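Felista Mwaipopo
Fishing notes, August

1/ Notes on the feeder setup I have been using at Omholm. The lake is silty, with a shelf close in, and most of the bites I get come from just past the bottom of it.

2/ Main line is 6 lb mono. I tried braid for a month and went back. At short range the lack of stretch cost me fish at the net, mostly small bream with soft mouths.

3/ Running rig, not fixed. Small cage feeder on a link swivel, rubber bead, then a quick-change bead to the hooklength. If the main line parts, the feeder has to be able to slide off the end. Check this at home by pulling it through by hand.

4/ Hooklength is where I have changed most. Started at 50 cm, now 75 cm when the fish are shy. Missed bites went up slightly. Deep-hooked fish did not, which surprised me.

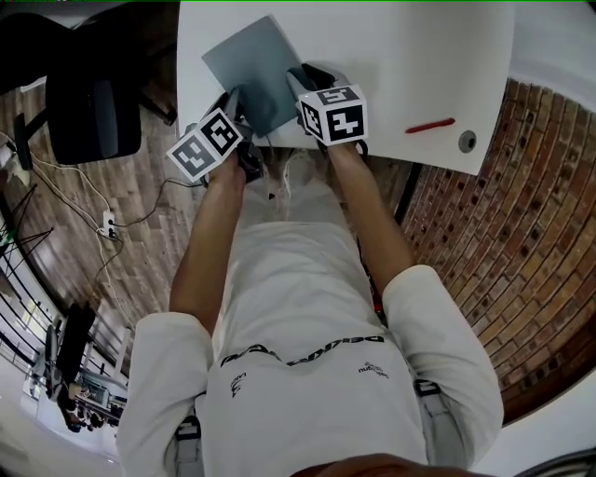
Photo: Anikó Csizmadia

5/ Groundbait: two parts brown crumb to one part fishmeal. Wet it the night before, then riddle it on the bank. It should hold on the cast and break down within 3 minutes. Test a feeder-full in the margin before you start.

6/ Clip up. Count the wraps round two bank sticks set a rod length apart and write the number down. I fish nearly 4 rod lengths past the shelf on the Veres bank, and less on the road side, where it is shallower.

7/ Recast every 4 minutes for the first half hour, then leave it longer. If the liners start, come a metre shorter before changing anything else.

8/ Tip: 100 g quiver was too stiff for this. Gone down to the lightest one in the tube. Wind from the east makes it hard to read after 4 pm, so I drop the rod top close to the water.

9/ Same rig goes to Rerkham next, where the bottom is gravel. Will post the hooklength lengths when I have them.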